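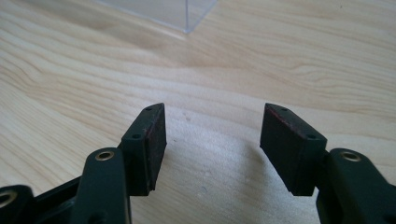
3.2 Gripper upkeep
Pads on the Ornitz hand tool wear faster than anything else on it, so most of our maintenance time went there. Pads were swapped after every 524 grasps, or sooner if the operator felt slip. Each holder has two small screws holes on its upper face (Figure 2) and we work from that side, fingers open, tool left on its stand. Old pad out, seat wiped, new one in. Then a close-open cycle with nothing between the pads - they should meet flat, no gap at the tip. The brass eyelets in the link arms get a look at the same time. No oil. Oil crept onto the pads in the April sessions and we lost 53 episodes to it. Play in the linkage was checked by hand only, a proper gauge would of been better. A swap takes up to 2 minutes per finger. Log sheet follows Chrysikopoulos, with one column added for pad batch.

Figure 2. Fingers of the Ornitz tool, open, over the wooden work table. Pad holders angled in toward each other. Maintenance log kept by Myrto Mavromatis.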